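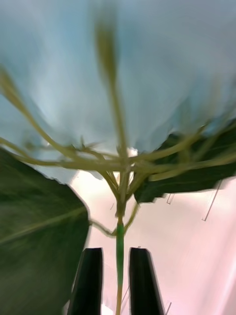
Stories > Short Fiction > Refresher

Newest | Most Read | Serials | Submit | About

Refresher

The certificate had lapsed in February, so they sent me to Flernden to learn how to run a crane I had been running for most of my adult life.

The training center was a former carpet showroom off the highway. You could still see where the sample racks had been bolted to the wall. Somebody had put up posters of hard hats and hand signals, and one of the hand signals was wrong. It was labeled Stop, and it showed the man with his arm straight out and his palm down, which is fine, but he wasn't moving it. A man standing like that could be telling you to stop or he could be checking for rain. I pointed it out to the woman at the desk and she gave me a form to write it on.

The course was called Unit 309, Overhead Traveling Crane, Renewal. It took two days. There were six of us, all sent by somebody, and one instructor, a young man with a very clean vest. He asked us each to say one thing we hoped to get out of the training.

"The card," said the man next to me.

I said the same. So did everyone after me, and the instructor wrote The card on the whiteboard and underlined it as if we had given him something to work with.

I should say that I don't object to training. I was trained. An old operator at Keltoten stood behind me in the cab for a whole winter and hit the back of my seat with a rolled newspaper every time I let the load swing. He didn't explain anything. He'd hit the seat, I'd look at the hook, and after enough of that I was looking at the hook before he could hit the seat. What I object to is being told a thing works because there's a binder for it.

The binder was made by Balogh. Balogh made the binder, the slides, the test, the cards, and a rubber wristband we could buy on the way out. On page two it said that a competent operator identifies hazards in the work area. There was a drawing of a work area with hazards in it, and we were to circle them. A coil of cable on the floor. A puddle. A man walking under a load, looking at his lunch.

"What about the load?" I said.

The instructor came over. "What about it?"

"It's on one sling, off center. It's going to roll out."

He turned the page around and looked at it. He went to the front and looked at the answer sheet. "The load isn't one of the hazards," he said.

"It's going to come down on the fellow with the sandwich."

"He's one of the hazards," the instructor said. "You can circle him."

So I circled him.

In the afternoon we did the simulator. It was a Retik, and they were proud of it. It had a seat, two levers, and three screens, and it sat where the cash registers must have been. You picked up a steel plate at one end of a gray building and put it down on a pair of timbers at the other end. The machine scored you on swing, time, and placement, and at the end it played a little tune.

The man next to me got eighty-eight. A kid who had never held a ticket in his life, and was only in our group because his plant had booked the wrong course, got ninety-six. I got fifty-one. The tune it plays for a fifty-one is shorter.

"You're overcorrecting," the instructor said. He was being kind about it. "You're moving to catch a swing that hasn't happened."

"It's about to happen."

"Not in the Retik. It damps out by itself."

"Why would it do that?"

He thought it over, I'll give him that. He said he believed it was so people wouldn't get discouraged.

I asked what happened when those people got into a real cab with a real plate. He said that was covered under site familiarization, and site familiarization was the responsibility of the site. I told him I was the site. At Keltoten, when they send a new one up, it's me standing behind the seat. He wrote that down, or he wrote something down.

I tried again and got fifty-four.

That night I stayed in the motel across the road and read the rest of the binder, mostly to have something to be annoyed at. There was a chapter on the history of the trade. It was a page and a half. It said that early cranes lacked modern safety features and that many operators in those days relied on guesswork.

Our number two crane went up in 1941. The plate with the date is riveted to the bridge where you can touch it from the ladder, and most of us do, going up. It has had three motors and I don't know how many ropes. It pulls a hair to the east when it's cold. It has a brake you have to talk into, a half second before you want it, and if you wait until you want it you're already late. There is no page for that. I looked. There was a page headed Know Your Machine, and it said to consult the manufacturer, and the manufacturer of number two has been a parking lot for as long as I've been working.

I lay there with the trucks going by and tried to decide whether I was angry because the course was bad or because I'd got a fifty-one. I'd like to say I settled it.

The second day was the written test. Thirty questions, and you could miss six. I finished early and so did everyone, and we sat with our hands folded like people in a waiting room. One question asked what an operator should do if given an unclear signal. The answers were printed so that the right one was twice as long as the others, and they were all like that. My dog could have passed, if the dog had been told to go for the long one.

Then the practical. I had assumed it would be on the Retik again, but they had a real hoist out back in what had been the loading dock. It was a little two-ton thing on a single beam, run from a pendant, with a concrete block to lift. I could see the instructor liked it out there less than he liked it inside. He stood well off to the side, farther than the yellow line.

The kid went first. Ninety-six on the simulator. He took the block up nicely, started it down the beam, let go of the button, and waited for it to settle.

It didn't settle. It went out and came back and went out again, a little wider because he had bumped the button, and he looked at it the way you'd look at a dog you had been told was friendly. He pressed the other direction at exactly the wrong time. The block came around toward the post.

I didn't grab the pendant off him. I want that understood, because the report says I interfered. I had the binder under my arm, and I rolled it up and hit the railing with it, hard, right behind his ear.

He looked at the hook.

"Now follow it," I said. "Go with it. Now."

He pushed the hoist along after the block, caught up over the top of it, and it hung there nearly still. He set it down about a foot from where it was supposed to go. His hands were shaking so badly he couldn't hang up the pendant.

The instructor came back across the yellow line. He had the clipboard against his chest. He said striking the railing was not an approved signal, and I told him I was aware of that, and there was a form for it at the desk if he wanted one.

Then he asked me, in a lower voice, how I had known when to say now.

I started to tell him and found I had nothing. I said it was when the block got to the end of the swing, but it's before that. I said it was a feel, and I heard myself say it, and it sounded like exactly the kind of thing I would have circled in somebody else's drawing. Guesswork, page and a half.

"I don't know," I said. "Get somebody to hit your chair."

He passed all six of us. The cards came out of a machine by the door, still warm. Mine had the wrong middle initial on it. The woman at the desk said it could be corrected but I would have to mail the card back to Balogh, and while it was in the mail I wouldn't be certified.

I kept it how it was. On Keltoten's books there's an operator with my face and a different middle initial, good for five years. He scored fifty-four on the simulator.

The kid was waiting by my truck. He wanted to know if we were hiring. I asked if he had any experience, and he held up his card.

"Put that away," I said, and I told him what time the gate opened.

Back to top | Contact the editors | Copyright remains with the author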